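Section 6: Storing fresh vegetables on your Losard slatted rack

Now that your rack is standing steady, it's time for the nice part, filling it! Leafy vegetables like moving air and a bit of shade, so do take a minute to choose a good spot.

1. Stand the rack at least 13 cm from any radiator or cooker.
2. Shake off loose soil, but leave washing until you're ready to cook.
3. Stand tall vegetables upright in the middle section, leaves and all, with a little room to breathe.

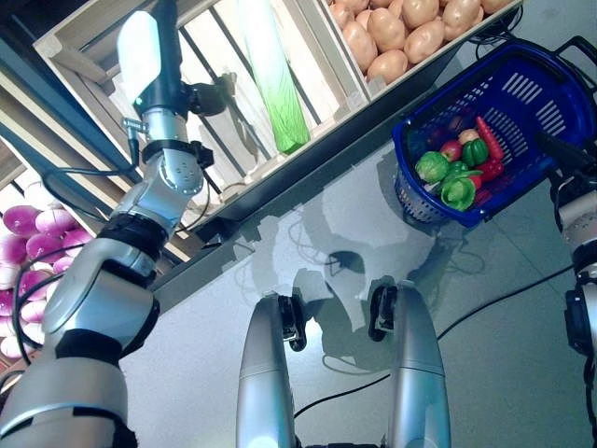
Fig. 3. Tall greens in the central section.

Note: the shelf tilts, and it's meant to, so please don't wedge it level.

4. Lay large, soft leaves in last of all, on top of anything heavier (a squashed leaf soon goes brown, as we've all found out at one time or another).

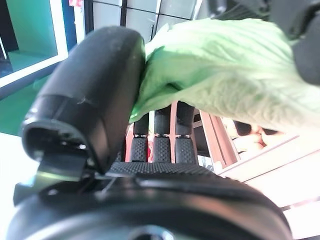

5. Look everything over each morning and take out whatever has begun to wilt. In August you may like to do this in the evening as well.

Caution: each shelf holds up to 6 kg. Keep potatoes and squashes on the bottom one, and never let children climb on the slats.

If a slat works loose, tighten it with the Pomis key from the small bag, or write to Hanyu Jiang at our spares desk, who will gladly post you a new one.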